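Course handout, Unit 5: Can a machine do the chores yet?
Naten Technical Evening Program, February 2026

Read this before the session and bring the worksheet from Unit 4. We are still on the same question: what would a robot have to do, without help, before you would pay for it? Our chore is a white plastic stool with four legs, the kind sold for bathrooms and kitchens. Two arms, one stool, legs up.
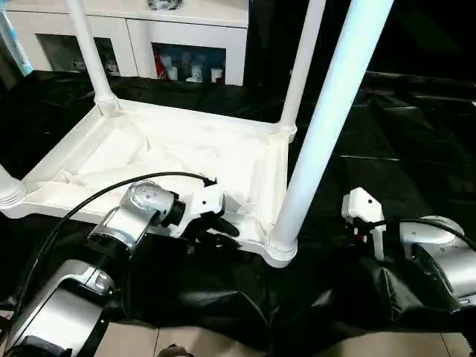
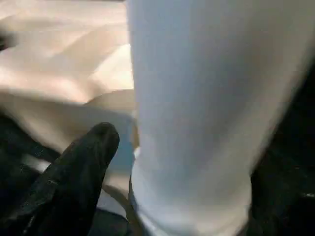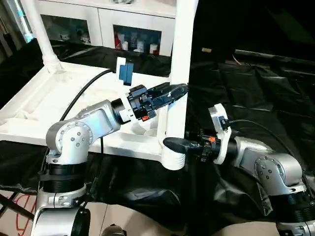
1. What makes a stool hard

A person handles a stool like this without thinking. You hold the seat against your hip and deal with a leg using the other hand. You feel when it seats. You feel when it goes in crooked, too, and you back it off.

A pair of grippers has to split that job on purpose. One side steadies, the other works, and the steadying side is pushing on light plastic that would like to slide. Look at where the left gripper is in the first picture, up against the near rim of the seat. Then ask how hard it can push before the whole stool moves.

The wrist camera is the middle picture. Close in, one leg fills most of the view and the edges go soft. Anyone who tells you that more cameras solve the problem should be asked what this one can tell the arm about alignment.

2. Reading a success rate

Suppose a vendor, call it Tirkov, reports 156 good runs out of 300. That is barely better than half. Now suppose the brochure says 50 out of 58 and leaves out the rest. Before you believe either figure, ask:

Who put the stool on the table, and was it always the same way up?
Did a person reset things between tries?
Does "good" mean the leg was touched, gripped, fitted, or safe to sit on?
Were failed starts thrown out?

I have yet to see a sales sheet that answers all four. Skiltusow came closest in our reading from July, and even there the third answer was missing.

3. Home or shop floor?

The usual claim is that shops come first and homes follow. I half agree. On a shop floor you can bolt down a fixture and the stool stops sliding - but then the fixture is doing a good part of the work, and a cheaper machine might do the remainder. At home there is no fixture. There is a cabinet behind you with bottles in it, and cloth that folds where you don't want it.

4. For next time

Read the Rweyemamu case, both parts. Write one page on a chore you did this week: list each point where you relied on touch, and say what a machine would use in its place. Skip the cost section, we will do that in class.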